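3.2 What people told me about leftovers

I should say up front that I went into the Plernero interviews expecting to talk about shopping. That was the plan Lejla Dumitrescu and I had written up in February, and the first version of the question sheet was nearly all about lists, coupons and how often people went to the store. Then the first household spent most of the visit telling me about soup, and I threw half the sheet away.

What came up again and again was a kind of waiting period. People cook too much, they know it while they're cooking, and the extra goes into the fridge with every intention of being eaten. Then it sits. One man in Tavares called this "letting it make up its mind," and I've borrowed the phrase in my notes ever since (Lejla hates it, so it stays out of the tables). Food in this waiting period isn't counted as waste by anyone in the house, even when they've pretty much given up on it.

I asked each of the seven households in Plernero when they felt okay throwing something out. Six of them gave me a rule in days, and then, a few minutes later, told me a story in which they'd broken it! The rules got stricter when there were kids at home and a lot looser for anything a relative had cooked. A casserole from somebody's mother could hang on for up to 2 weeks. 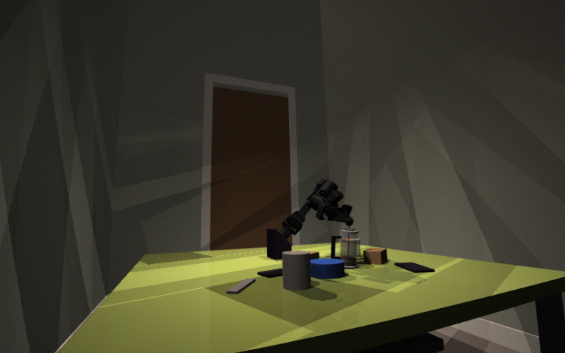
Figure 2. Arm and clear container on a tabletop (computer rendering).

The relatives' cooking deserves more room than I can give it, so I'll stick to the part that matters for Section 4. When food came into the house as a gift, people talked about the giver far more than the food. Throwing it out early felt rude, even with no one watching, and a couple of people said they'd rather do it late at night. Vinzenz Wieser found something close to this in his Hevby visits, although he puts it down to small kitchens and I'm not convinced. The kitchens I sat in were plenty big, and people still told me they whispered.

I also need to own up to a problem with the diaries. We asked people to write down what they threw away before bed, and most of them filled in several evenings at once, usually at breakfast. The Eten diaries are better on this point, so where the two disagree in Section 4 I go with Eten.

Contact: L. Dumitrescu, Household Food Study | Copyright the authors | Back to top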